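Bench notebook, 20 December 2020

Sunday, so the building was quiet. Spent it on the old desktops from the Foditz office. Rhydian Humphreys wants them either ready to go to Hirden or stripped for parts before the end of December, and I'd rather get it done now than carry it into the new year.

Drives first. Going by the intake sheet there are 84 machines in this lot and 40 of them are still listed as having a drive inside. I don't trust the sheet. Two towers marked "no drive" last week had one, so I am opening everything regardless of what the sheet says.

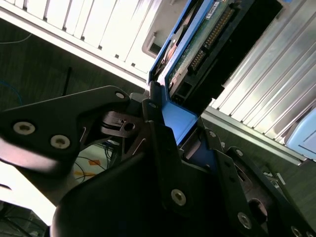 The caddies are the part that slows people down. Squeeze both sides evenly and pull straight. If one sticks, stop and check the cables before pulling harder – I cracked a caddy on the Kokkonen batch by being in a hurry. Drives go into the gray tote with the asset number on tape, written on the label side, never on the circuit board side. Empty caddies go back into the same tower they came from. Hirden has asked for them and they will send a machine back without one.

Wiping is a separate job. Rirna gets the tote when it's full and sends back a certificate per drive. Last invoice was for 126 drives and our own list said the same, so that one is closed. Filed in the blue binder.
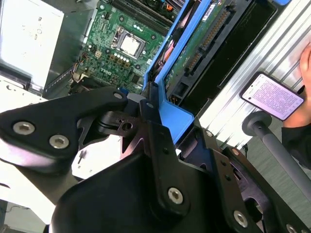 Still to sort out: the service manual we have on the shelf is for a slightly different model. Most of it carries over, but the order of steps for the power supply does not. I'll print the right pages and put them in a sleeve on the bench so we stop looking things up in the middle of a job. Also need a second magnetic tray. Screws from two machines ended up in one dish again and I lost twenty minutes over it.

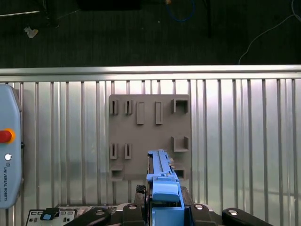

Side panels and loose plastic pieces are next. Anything with a broken clip goes in the scrap bin, but look properly before throwing it out. Some of the molding looks like damage at first glance and isn't. The square gray-brown board is a good case, with narrow slots on the left and open square pockets down the right side, all of it meant to be there. Wipe these down with a dry cloth only. The spray cleaner left streaks on the last lot.

Power supplies stay in the towers going to Hirden. For the strip pile, pull them and stack them by model. Read the label before you unplug anything and write the model on the sheet, as it's easier with the case flat on the bench. 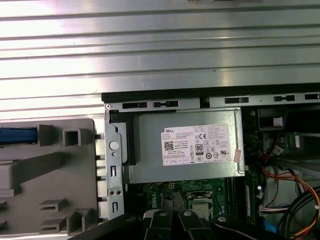
Dell supply in place, label side up. 80 PLUS badge on the label.

Left to do Monday:
– finish the back row of towers
– print the manual pages
– email Rirna about a pickup date
– ask Rhydian if Hirden wants power cords included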